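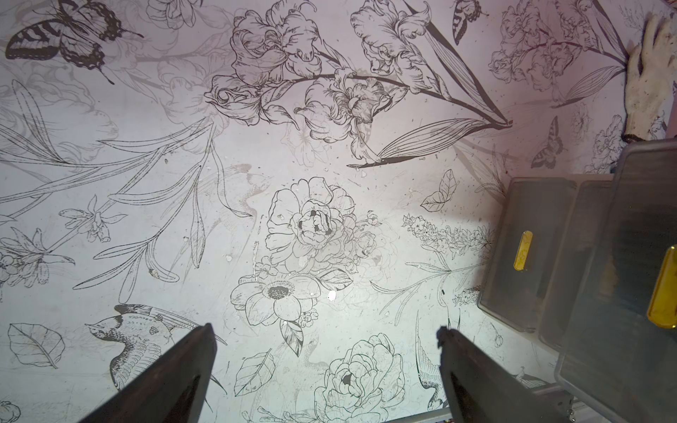 ## Skutora finger kit – four stars from me

I've been putting off new fingers for our small gripper for ages, and the Skutora kit is the first one I've fitted without swearing at it. We run one arm at the Clomstead workshop, nothing fancy, with a little camera on the wrist, and the old pads had gone shiny and useless.

The kit is two fingers, a bag of screws and a folded sheet of instructions in tiny print. Get your reading glasses. The swap took me 90 minutes, and a good chunk of that was one seized screw on the old set (penetrating oil, cup of tea, try again). The new ones went straight on and lined up first time – lovely!

Then you have to teach the arm where its fingertips are. I'd read moans about this on the Pavovis forum, so I was braced for a long evening, but it's just a matter of touching off on a fixed point from a few angles and letting the software sort it out. Do the camera afterwards. I did it first, like a fool, and had to repeat the lot.

For upkeep I wipe the pads with a damp cloth and check the screws with a short hex key. The counter stood at 1,431 cycles when I last looked and one screw had loosened a touch, so I've put a dab of threadlocker on all of them. Grip on smooth plastic is miles better than with the Georgiev pads I had before, which squeaked and slid.

Why not five stars? Spare pads only come as part of the full kit, which is cheeky, and the screws are soft enough to chew up if your key's worn. I'll be checking them again in November.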